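**Melgate site — Cutlery and Linen Section**
**Minutes of the automation working meeting, 8 May 2024**

Chair: Yamila Yáñez
Present: day shift and late shift representatives, maintenance, planning, HR
Apologies: Stukport site

**1. Previous minutes**

Accepted with one correction. Item 4 should read "late shift," not "both shifts." The action on floor markings is closed. The action on the noise reading near the dish line stays open. Maintenance has the meter back and will take the reading before the next meeting.

**2. Status of the sorting cell**

Planning reported that the cell layout for cutlery sorting is fixed except for the height of the table. The cell will take mixed cutlery after the dryer and place it into divided boxes, which then go to the packing bench as they do now. Target rate is 800 pieces per hour on mixed loads. The current manual rate at Melgate is 1650 per hour with two people on the bench, so the cell does not replace the bench at peak. Planning intends to run it through the quiet hours and keep the manual bench for the lunch return.

Day shift asked whether the target rate includes re-grips. Planning said it does not. A piece that is dropped or picked at a bad angle is put back and counted on the second attempt only. Day shift asked for the rate to be reported both ways. Agreed.

**3. Simulation work**

The task is being worked through in simulation before any floor time is booked. The model has the arm over the table with the divided box, and a few other items on the top so that the planner has to work around them: a mug, a folded checkered cloth and two utensils lying crossed. Crossed pieces remain the main difficulty on the real bench too, and late shift confirmed that forks and spoons come out of the dryer tangled more often than not.

The narrow slots set the tolerance. The gripper has to carry the piece level and line it up with the slot before release, and the fingers need clearance from the dividers on the way out. Maintenance asked whether wider slots would solve it. Planning said wider slots would mean new boxes for all customers, and the packing trays are built to the present size.
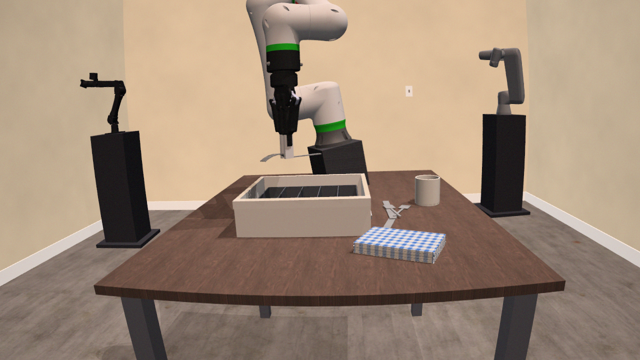
Late shift, through Danuta, objected that the bench never has one mug and one cloth on it. After a banquet return there are napkins stuck to half the forks, and a person deals with that without stopping. She wanted to know who pulls the napkins out once the cell is running, and whether that person is counted as working in the section or as "support," which is paid on a lower grade at Berkum.

The chair answered that no grade change has been proposed for Melgate. Clearing foreign items from the infeed will be written up as a section task at the present grade. HR to put this in writing.

Planning accepted the point on loads. Cloth and stuck pieces will be added to the test set, and results on clean loads will be reported separately from results on mixed loads.

**4. Changes to jobs**

HR presented the draft task list. The section has 11 people across both shifts. No reduction is planned for this year. The changes are:

- Sorting during quiet hours moves to the cell.
- One person per shift is cell attendant: infeed, clearing stops, swapping full boxes, first-line cleaning of the gripper fingers.
- Inspection of pieces for damage and residue stays manual. The cell does not inspect.
- Packing and linen folding are unchanged.

Discussion on the attendant role took most of the item. Day shift did not want it fixed to named people, as happened with the tray washer, where two people ended up as the only ones able to reset it and were phoned at home. The chair proposed rotation with a change at mid-shift. Late shift preferred whole shifts, on the grounds that a handover in the middle of a run is when boxes get mixed up. No agreement. Both patterns to be tried for two weeks each.

HR noted that sorting is currently used as light duty for people coming back from injury. If the cell takes the quiet hours, that work is gone at exactly the times it was offered. Attendant duty is not a straight swap, as full boxes are heavy. Maintenance will look at a roller section between the cell and the packing bench. HR will list what other light duty exists on site.

**5. Training**

Attendant training is planned at 6 hours per person, split over two sessions and held in paid time. Late shift asked that sessions not be set before the start of their shift. Agreed. Cáceres has offered its stop-and-restart checklist. It was written for a different cell and the chair asked that it be read through by someone from each shift before it is printed and hung up.

The draft instructions use "end effector" throughout. Day shift asked for "gripper." Planning will change it.

**6. Safety**

The risk assessment for the physical cell is not started. It cannot be based on the simulation alone, as the guarding has not been modeled. Maintenance wants the restart button placed where the attendant can see the whole table when pressing it. Noted as a requirement.

Stops caused by opening the guard will not be logged against a person. Stop data will be kept by cell and by load type only — the chair asked for this to be recorded in these words.

**7. Any other business**

The packing bench mats are worn through at the left end. Maintenance to order.

**Actions**

| Action | Owner |
|---|---|
| Report rate with and without re-grips | Planning |
| Add cloth and stuck pieces to test set | Planning |
| Written statement on grade for infeed clearing | HR |
| List of light duty work on site | HR |
| Roller section, sketch and cost | Maintenance |
| Noise reading, dish line | Maintenance |
| Read through Cáceres checklist | One person per shift |
| Start risk assessment | Maintenance, chair |

Next meeting at the end of May, in the canteen annex, at shift change.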